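宿・ホテル相談 ＞ チェックイン・チェックアウト

夜遅く着く場合、レセプションが閉まっている宿ってどうやって入るんでしょうか（Zamcombe・Finside）

投稿者 Nimal Liyanage
2018年2月16日

はじめて書き込みます。長くなりそうなので先に謝っておきます、すみません。

来月、母と二人でZamcombeに行くことになりまして、宿はもう取ってあります。Finsideという、坂の途中にある小さなゲストハウスです。海の見える朝食の部屋がすごくよさそうで、母がひと目で気に入ってしまい、ほかを比べる間もなく予約ボタンを押しました（押したのは私です）。予約はHurkanceから。カードで先に全額払うタイプの、ちょっと安いプランにしました。

で、予約してから気づいたんですが、レセプションが夜の九時で閉まるんですね。私たちの飛行機は予定どおりでも九時過ぎの到着で、そこから入国審査があって、荷物を待って、空港から町まで28キロあって……と考えると、宿に着くのはどう頑張っても十一時前後になりそうなんです。

Hurkanceの宿のページには「営業時間外の到着は事前にご連絡ください」としか書いてありません。それで、サイトのメッセージ機能から宿に到着時間を送ったところ、すぐに自動返信らしきものが来て、「ご連絡ありがとうございます。担当者よりお返事いたします」とありました。それが先週の月曜日で、その後は何もありません。

教えていただきたいのはだいたい次のようなことです。

まず、こういう小さい宿に夜中に着くとき、みなさん実際どうやって入っているんでしょうか。鍵のボックスとか暗証番号とかいうのは読んだことがあるんですけど、自分では一度もやったことがなくて。暗い中で母を待たせてスーツケースの横でダイヤルを回している自分を想像すると、今から胃が痛いです。

それから、遅く着くと追加料金を取られることがあると聞きました。相場がぜんぜん分かりません。日本円で1,000円ぐらいなら喜んで払うんですが、もっと高いものなんでしょうか。あと、その料金は現金でないとだめとか、そういうことはありますか。

もうひとつ、これがいちばん怖いんですが、連絡がつかないまま当日を迎えて、夜に着いたら「来なかった客」扱いで部屋がなくなっていた、ということはあり得ますか？全額払っているので、さすがに部屋は残っていると思いたいんですけど。

空港からはGunawanの乗合シャトルを考えています。最終便に間に合わなかった場合はタクシーになると思うので、そのへんもご存じの方がいたらお願いします。

母は七十を過ぎていますが足は丈夫です。ただ、寒いところで長く待つのはちょっとかわいそうで……。二月の終わりの海沿いなんて、きっと風がすごいですよね。よろしくお願いします！

（追記：すみません、来月と書きましたが今月末の間違いです。気持ちが焦っていて自分でも日にちがあやしくなっています）

Wycliffe Mabula

電話したほうが早いです。小さい宿はメッセージをあまり見ません。

追加料金は宿によります。取らないところも多いです。

Naomi Mrema

こんにちは！ちょうどFinsideには去年の秋に泊まったので、思わず出てきてしまいました。しかも私も夜着だったんです。飛行機が遅れて、宿の前に立ったときにはもう日付が変わりかけていました。なので、ちょっと長くなりますけど順番に書きますね。

最初にいちばん怖がっていらっしゃるところから。全額前払いで予約が確定しているなら、遅く着いたというだけで部屋をよその人に回されることは、普通はまずないと思います。宿としてはもうお金をもらっているわけですし。ただ「普通は」と書いたのは、予約のときに到着予定時刻を入れる欄があって、そこを空欄か早い時間のままにしておくと、宿のほうで勝手に心配して、夜になってからサイト経由で「お客さんが来ません」という連絡を入れることがあるからなんです。私の妹が別の町でこれをやられました。部屋は残っていたけれど、二泊目以降が取り消しになりかけていて、朝から半泣きで電話したそうです。

だから、Hurkanceの予約詳細を開いて、到着時刻のところを今のうちに直しておくのをおすすめします。メッセージで伝えたのとは別に、です。あの欄とメッセージはつながっていないみたいで、私のときも宿の方が見ていたのは欄のほうでした。飛行機の便名も備考に入れておくといいですよ。遅れているかどうか、向こうで調べてくれます。

次に、入り方について。

私が泊まったときのFinsideは、玄関の右側の壁に小さいキーボックスがついていて、四桁の番号を合わせるとふたが開いて、中に封筒が入っている、というやり方でした。封筒に部屋の鍵と、玄関の鍵と、手書きの案内が一枚。番号は当日の夕方にショートメールで届きました。夕方ですよ、夕方。私は乗り継ぎの空港で、携帯をにらみながらずっと待っていました。前の日に届くものだと思い込んでいたので、ほんとに気が気じゃなかったです。

ここで大事なのが電話番号で、予約のときに日本の番号を国番号なしで入れていると、ショートメールが届きません。Nimalさん、どうでしょう、大丈夫ですか？私は最初それで、念のためにと思ってメールアドレスも伝えてあったので助かりました。あと、番号が届いたら紙にも書き写しておくといいです。着いた瞬間に携帯の電池が切れる、というのは私の特技なので（笑）、これは声を大にして言いたいです。

で、ボックスの開け方なんですけど、番号を合わせたあとに横の小さいレバーを下げるんです。引っぱってもびくともしません。私はこれで五分ぐらい玄関先で格闘しました。ダイヤルのところは暗くて見えにくかったので、携帯のライトをつけて、もう一方の手で回す感じです。お母さまにライト係をお願いするといいかも！玄関には屋根があったので、雨でも荷物はそんなに濡れませんでした。風は……まあ、ありました。

鍵の話のついでに。玄関のドアは鍵を回したあと、手前に少し引いてから押すと開きます。案内の紙にもそう書いてあるんですけど、その紙を読むのはたいてい中に入ってからなんですよね。

お部屋は最上階だと階段がかなり急です。エレベーターはありません。スーツケースが大きいなら、夜は手伝ってくれる人がいないので、低い階にしてほしいと先に頼んでおくといいと思います。私は二階の、裏庭に面した部屋でした。海は見えないけど静かで、バスタブがついていて、冷えた体にはもう天国でした。お湯が出るまで少し時間がかかるので、蛇口をひねってからコートを脱ぐくらいでちょうどいいです。

それと夜着でいちばん困ったのが食べるものでした。Zamcombeって、夜はほんとに早いんです。坂の下にパブがありますけど、食事のラストオーダーは八時半で、私が着いたころには看板の明かりも消えていました。お部屋に湯沸かしポットと紅茶とビスケットはあります。でもそれだけだと切ないので、空港でサンドイッチか何か買っておいてください。私はビスケットを全部食べて、翌朝こっそり補充をお願いしました。

追加料金は、私のときはなしでした。ただこれは宿の人が「飛行機のせいだからいいよ」と言ってくれたからで、もともとの決まりがどうなっているのかは分かりません。予約確認書の下のほうに小さい字で書いてあることがあるので、一度じっくり見てみてください。ほかの町の宿では払ったことがあって、そのときはチェックアウトのときに現金で、でした。お釣りがないと言われて、近くの店まで水を買いに走りましたよ。小さいお札を少し持っていると安心です。

電話をかけるなら、向こうの朝食の片づけが終わったくらいの時間がつかまりやすいです。時差を考えると、こちらの夜ですね。英語が不安だったら、言うことは少ないので紙に書いて読み上げればいいと思います。名前と、泊まる日と、着く時間と、「鍵はどうやって受け取りますか」だけ。私もそうしました。相手の方はゆっくり話してくれて、途中で犬の声が聞こえて、それで急に緊張がほどけたのを覚えています。

お母さまとの旅行、いいですねえ。朝食の部屋はほんとにいいので、初日の朝は早めに降りて、窓ぎわの席を取ってくださいね！

Nimal Liyanage

Naomiさん、ありがとうございます！！まさか泊まった方からお返事がいただけるなんて。母にも読んで聞かせました。ライト係、張り切っています。

さっそく予約詳細を見たら、到着予定時刻が「15時〜16時」になっていました。たぶん何も考えずに最初に出ていたのをそのまま残したんだと思います。すぐ直しました。電話番号も、ご想像のとおり国番号なしでした……。書いてくださらなかったら当日夜まで気づかなかったと思います。ぞっとしました。

Wycliffeさんもありがとうございます。今晩、勇気を出して電話してみます。

Trevor Girard

解決しかけているところに横から失礼します。私は宿のほうではなくて、空港からの足について少し書きます。Zamcombeには仕事で年に何度か行くので。

Gunawanのシャトルですが、乗合なので人が集まるまで待つことがあります。最終便は夜十時半のはずですが、冬は減便になっていることがあるので、時刻表は必ず冬のほうを見てください。サイトを開くと最初に夏の表が出ます。意地悪なんじゃないかと思うくらい分かりにくいです。上のほうの小さいタブを押すと冬に切り替わります。

乗り場は到着ロビーを出て左、短時間駐車場の手前です。バスの停留所と並んでいますが、シャトルはいちばん奥。飛行機が遅れたときに待ってくれるかというと、予約のときに便名を入れていれば多少は待ってくれます。入れていなければ行ってしまいます。私は一度行かれました。あのときは同じ目にあった学生さんとタクシーを割って帰りました。

タクシーは、ロビーの中のカウンターで先に行き先を言って値段を決めてもらうのがいいです。私が最後に乗ったときは夜間で47ポンドでした。メーターで走ってもらったときは49ポンドだったので、まあ、変わらないといえば変わらないんですけど、先に金額が決まっていると後ろの席で気が楽です。お二人でしたら、シャトルとの差はそんなにないんじゃないかな。お母さまを寒いところで待たせたくないなら、私なら最初からタクシーにします。

ひとつ注意なのが、Finsideの前の坂が一方通行で、運転手さんによっては坂の下で「ここでいい？」と聞いてきます。よくないです！荷物を引いてあの石畳を上がるのは、昼でもきついです。「上から回ってください」と言えば、ちゃんと玄関の前につけてくれます。少し遠回りになりますが、カウンターで決めた値段なら変わりません。

宿のキーボックスについては、私は別の宿（港の近くの、名前を忘れてしまった古いところ）で一度失敗しています。隣の建物のボックスを一生懸命回していました。似たような家が並んでいるので、タクシーを降りる前に、運転手さんに車のライトで番地を照らしてもらうといいと思います。頼めばたいてい、鍵が開くまで待っていてくれます。これは夜中に着くときの私の習慣になっています。

それから、前払いの予約で宿と連絡がつかない場合、Hurkanceのほうのサポートに電話して、そこから宿にかけてもらうという手もあります。記録が残るので、あとで何か言われたときに強いです。待たされますけどね。私は保留の音楽を口ずさめるようになりました。
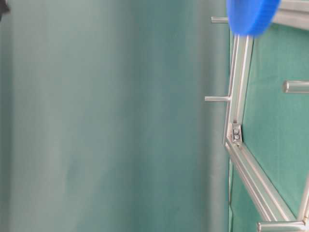

Lindsay Dunstan
横からすみません、サポートに頼むときは、電話のあとに必ずメールでも内容を送ってもらったほうがいいですよ。私は口頭で「宿に伝えました」と言われて安心していたら、宿は何も聞いていなくて、結局その夜は閉め出されました。三十分ぐらいして隣の部屋のお客さんが帰ってきて、一緒に入れてもらいましたけど、部屋の鍵がないので朝まで談話室のソファです。メールが一通でもあれば、夜間の緊急番号が載っていたはずなんです。

Trevor Girard
それはきつい……。たしかに、Hurkanceの確認メールには下に宿の緊急連絡先が載りますね。予約直後のメールには載らないで、変更や問い合わせをしたあとのメールに載る、という謎の仕様だった気がします。今もそうかは自信がないです。

Lindsay Dunstan
私のときもそうでした。なのでNimalさんは、到着時刻を直したときに届いたメールをもう一度見てみてください。迷惑メールのほうに入っているかもしれません。

Naomi Mrema
えっ、緊急番号なんてあったんですか。私、そんなの見ないで五分格闘してました……。

Nimal Liyanage

みなさん、ほんとうにありがとうございます。電話、かけました！手が震えましたが、紙に書いて読み上げる作戦でいけました。

出てくださったのは女の方で、メッセージは「見たけど返した気になっていた」そうです（笑）。メモを見ながら書きますね。同じ宿に夜着く方の参考になればと思います。

鍵は今もキーボックスで、番号は当日の夕方に送ってくれるとのこと。ショートメールとメールの両方にお願いしました。私が心配そうにしていたからか、前の晩にも一度メールをくれるそうです。

遅く着いても料金はかからないそうです。ただ、真夜中を過ぎると玄関のチャイムは鳴らさないでほしい、困ったら封筒の案内に書いてある番号にかけてね、と言われました。封筒は鍵と一緒にボックスの中なので、じゃあボックスが開かなかったらどうすれば……と聞いたら、しばらく黙ってから「ほんとね」と言って、その場で番号を教えてくれました。Lindsayさんのおっしゃっていた緊急番号だと思います。メールのほうも探したら、ありました。やっぱり迷惑メールに入っていました。

部屋は、階段のことを話したら下の階に替えてくれることになりました。海は見えなくなるそうですが、母は「海は朝ごはんのときに見るからいい」と言っています。

足はTrevorさんのおすすめどおり、タクシーにします。シャトルの冬の時刻表も見てみたんですが、私たちの着く曜日は最終が一本早くて、どのみち乗れないところでした。夏の表しか見ていませんでした。

ひとつだけ追加でお聞きしてもいいですか。タクシーのカウンターって、カードは使えますか？両替を空港でするかどうか、迷っています。

Trevor Girard

電話お疲れさまでした！カウンターはカード可です。ただ、機械の調子が悪いと言われたことが一回あるので、タクシー代の分だけは現金でも持っていたほうがいいです。両替は、夜の便だと到着側の窓口はもう閉まっていると思います。出発前に日本で少し替えておくか、ロビーのATMですね。ATMは二台あって、手数料が安いのはトイレに近いほうです。

Naomi Mrema

下の階に替えてもらえてよかったです！裏庭側かもしれませんね。あのお風呂だったらいいなあ。サンドイッチだけは忘れずに買ってくださいね。

Nimal Liyanage

はい、サンドイッチ、付箋に書いてパスポートに貼りました。現金も日本で替えていきます。帰ってきたら、どうだったかまたここに書きに来ますね。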